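第四章 手持夹爪工位的架设与日常维护

4.1 动手之前

本章讲的是叠衣工位：桌子、两只手持夹爪、定位支架、线缆和录制主机。夹爪由 Estard 供货，定位支架和配套程序来自 Pacheco，录制软件用的是 Zukov。三家各有一份快速上手指南，每份都写着“开箱即用”。请把这四个字当作包装上的花纹。我们照着三份指南各装过一遍，得到的是三个互相不认账的坐标系。

本章与供货商指南冲突的地方，以本章为准。如果您发现本章也错了，请把现象、软件版本和当时的日志一起交给 Kristaps Pētersons，他维护这份手册，不接受“感觉漂了”这样的报告。

适用范围：仅限双手操作的桌面布料任务，例如短裤、毛巾、T 恤。拧瓶盖、插拔接头一类的任务对定位的要求完全不同，见第六章。

需要准备的东西：
桌子，桌面不反光，四角最好是圆的，线缆不容易挂住
左右手持夹爪，连同标记板
定位支架及底板
布基胶带，一卷用于固定，一卷黑色的用于地面记号
钢卷尺、水平尺
Drurer 线夹，小号
无绒布，异丙醇
待录的衣物

注意：标记板的表面怕划。不要把夹爪正面朝下放在桌上，也不要把两只叠着装进同一个袋子。

4.2 桌子

1. 把桌子推到工位中央，四周留出能走人的地方。操作员站立的一侧不要放任何支架。
2. 用水平尺沿长边和短边各量一次。地毯砖的接缝会让桌腿一高一低，碰到这种情况就挪桌子，不要垫纸板。纸板一周之后就压扁了，而您不会记得自己垫过。
3. 用胶带把桌子固定住。胶带要压实，端头不要翘起。
4. 在地面上贴 L 形记号，对应桌子的位置。记号用黑色胶带，内侧的直角朝向桌子。
5. 用力推一下桌沿。如果桌子动了，回到第 3 步。

关于胶带，Pacheco 的技术支持曾经回复说，他们的程序能“自动补偿桌面位移”。我们做过试验：录制中途把桌子推开一点，程序的界面上确实没有任何报警，轨迹也很平滑，只是夹爪在回放里悬在布料上方，怎么也够不着。平滑的错误数据比明显的错误数据更难挑出来。所以请贴胶带。

注意：地面记号是给人看的，对程序没有任何意义。桌子离开过记号以后，推回原处不等于恢复了标定，必须重做 4.5。

4.3 支架与地面线缆

1. 支架放在桌子远端的两侧，底板平放在地面上，不要骑在地毯砖的接缝上。
2. 立杆锁紧后，握住立杆中段轻轻晃动。底板跟着翘起，说明重心偏了，把横臂收短再试。
3. 线缆从支架底部沿地面引向墙边，多余的部分盘好，不要绷直。
4. 支架后方如果有带轮的柜子，把轮子刹住。

第 4 步看起来多余。写进来的原因是有一个下午的数据全部作废，而查了很久才查到柜子上。

支架的高度由 Pacheco 的指南给出一个“推荐值”，没有说明推荐给谁。按那个高度架设，身材较高的操作员一低头，就会挡住一侧的视线。我们的做法是让当班个子最高的人站到位，做完整套叠衣动作，看着实时画面调整，直到两块标记板在全过程中都没有丢失。调好以后在立杆上画线。

注意：换操作员时要重新检查遮挡，但不必每次都动支架。动了支架就要重做标定，这笔账请先算清楚。

4.4 手持夹爪

夹爪的手柄部分没有多少可调的东西，问题几乎都出在标记板和线缆上。

1. 检查标记板。白色板面上的深色圆点应当完整，边缘清楚。有手印就用无绒布蘸少量异丙醇擦，顺着一个方向擦，不要来回打圈。
2. 捏住标记板的一角，轻轻扳动。能感觉到松动的，拧紧背面的螺钉；拧紧后仍然松动的，换板，备件号 142。
3. 确认左右没有装反。Estard 的标签贴在手柄内侧，握住之后就看不见了，请在握住之前看。
4. 开合夹爪，听声音，看行程读数。完全闭合时读数应当归零，残余超过 2 毫米的，按 4.7 处理。
5. 接上线缆，顺着前臂走线，在肘部之前用 Drurer 线夹固定一次。线缆在夹爪与第一个线夹之间要留出一段松弛的弧。

松弛的弧留多长，Estard 的指南里有一张表，按手腕的尺寸查。我们查过，表里的数字对叠毛巾大概够用，对短裤就偏短：手要伸到裤腰那一边再收回来，线一绷紧，手腕就会不自觉地往回让。操作员自己往往察觉不到，回放里却看得很清楚，轨迹到了远端会拐一个小弯。请让操作员把手伸到桌子的最远处，再看线是不是还松着，表可以不查。
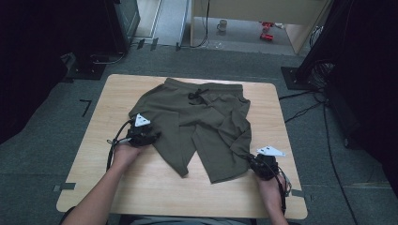 留得太长也不行。垂下来的线会扫过布料，把刚理平的一层又带起来，有时还会钻进裤腿里。线圈应当落在夹爪的外侧，离开桌面的工作区。如果操作员在练习时已经有了用小臂拨线的习惯，请让他停下来重新走线，习惯一旦录进去，后面的人就得替它善后。

袖子要卷到肘部以上，或者直接穿短袖。手表和手链取下来。

4.5 标定

标定由 Zukov 的录制软件发起，由 Pacheco 的程序计算，结果再写回 Zukov。中间任何一步失败，两家的软件都会显示绿色的对勾，这一点我们已经反映过，得到的答复是“符合设计”。因此对勾不能作为验收依据，请以第 6 步的检查为准。

1. 打开主机，等支架预热 5 分钟。预热期间不要启动录制软件。
2. 清空桌面，衣物、卷尺、杯子都拿走。
3. 启动 Pacheco 程序，确认两块标记板都被识别，编号与左右手对应。
4. 启动 Zukov，进入工位设置，选择“新建标定”。不要选“快速恢复”。
5. 按照屏幕提示，用夹爪尖端依次触碰桌面各角的校准点。每一处都要停稳，等读数不再跳动再按确认。圆角桌面没有真正的角尖，校准点要事先贴好，不要凭眼力找。
6. 标定完成后，用左手夹爪触碰任意一个校准点，记下坐标；换右手夹爪触碰同一点，再记下坐标。两者相差超过 2 毫米，整套标定作废，从第 3 步重来。
7. 把标定文件另存一份，文件名写上工位和操作员。

“快速恢复”这个按钮值得单独说几句。它的说明是“在硬件未移动的情况下恢复上一次的标定”，但它并不检查硬件有没有移动，只是把旧文件读进来。换句话说，它把判断交给了您，却没有告诉您。关机一夜之后，清洁的人可能来过，椅子可能碰过支架，请不要用这个按钮证明什么都没有发生。

注意：错误代码 3248 在 Zukov 的文档里写作“时间同步已自动恢复”。按我们的经验，出现这条提示时，前后两段数据的时间戳通常已经对不上了。看到 3248，停止录制，丢弃当前这一条，重启 Pacheco 程序后再继续。提示框会自行消失，请让旁边的人也帮忙留意屏幕。

4.6 试录

标定通过以后不要马上开始正式录制，先用一条带抽绳的短裤试录。抽绳、松紧腰和重叠的裤腿都是容易出问题的地方，叠得平整的毛巾什么也试不出来。

1. 把短裤随意放在桌上，裤腰朝向桌子的远端，不必摆正。
2. 操作员就位，两只夹爪悬在桌面上方，静止片刻，按下开始。
3. 从桌子近处向远处理平布料。夹住裤脚一侧时，指尖要贴着桌面进去，不要从上往下戳。
4. 把一条裤腿翻叠到另一条上，对齐外缘。
5. 处理抽绳。绳头放进折层里面，或者平放在布面上，全批保持同一种做法。
6. 从裤脚向裤腰折起，松开夹爪，双手退到起始位置，按下停止。
7. 立即回放，不要攒到收工时一起看。

回放时看这几处：夹爪闭合的瞬间，指尖与布料是否真的重合；双手交叉或靠近时，标记板有没有丢失；抽绳附近有没有多余的开合动作。Zukov 会给每条录制打一个“质量分”。我们拿一批明显录坏的和一批录得好的比过，两边的分数没有看得出来的差别。分数可以留在表格里，不要用它来筛选。

操作不顺的时候，允许失败，也允许补救。衣物滑脱了就重新夹起来，录制不要停。只有碰到支架、扯到线缆、走出定位范围或者出现 3248 时才作废。供货商的培训材料建议“只保留流畅的示范”，照这个标准留下来的数据非常好看，训练出来的策略第一次夹空就不知道该怎么办了。Estard 的人不认同我们的看法，他们的理由我们读过，没有读到数据。

4.7 常见故障

现象：闭合后行程读数不归零。
处理：先看指尖有没有夹着线头或绒毛，多数情况到此为止。清理后仍不归零，在 Estard 工具里执行零点复位，复位时夹爪必须空着。连续两天都需要复位的夹爪，停用送修。

现象：一侧标记板时有时无，手不动也会闪。
处理：查反光。地面上的浅色区域、桌后的门框、窗户，都可能在某个时段把光打进来。October 以后下午的太阳变低，上午正常、下午闪烁的工位，先拉窗帘，再怀疑硬件。

现象：左右手轨迹互换。
处理：多半是热插拔引起的。退出两个程序，拔下两条线，先左后右重新接上。指南里说支持热插拔，请当它不支持。

现象：轨迹整体偏向一侧，形状正常。
处理：看桌子与地面记号是否还对得上，看胶带端头是否翘起。任何一处不对，重做 4.2 和 4.5，此前的数据从最后一次通过双手检查的那条往后全部标为待定。

现象：线缆接头处偶发断连，晃一下又好了。
处理：换线。不要用胶带把它缠到“刚好能用”的角度。换下来的线剪断再扔，放回抽屉里的坏线总会被人再拿出来。

现象：升级之后一切正常。
处理：重做标定，并执行 4.6 的试录。Pacheco 的更新说明经常只有一行“稳定性改进”，而坐标轴方向在这样的一行里改过一次。

4.8 收工

1. 两只夹爪张开到中间位置，标记板朝上，放回架子。不要让弹簧整夜处于压紧状态。
2. 线缆松松地盘起来，不要绕在手柄上。
3. 衣物抖开，挂好或摊平。一直叠着的衣物会留下折痕，第二天自己就往那个方向倒，示范看起来会变得特别容易。
4. 退出 Zukov，等写盘指示结束再关主机。界面消失不代表写完了。
5. 检查胶带和地面记号，翘起的当场换掉。
6. 在值班本上写下当天的标定文件名、作废的条目和原因。原因栏不要写“异常”。

标定文件的保管与命名规则见 5.1，夹爪指尖的更换见 5.3。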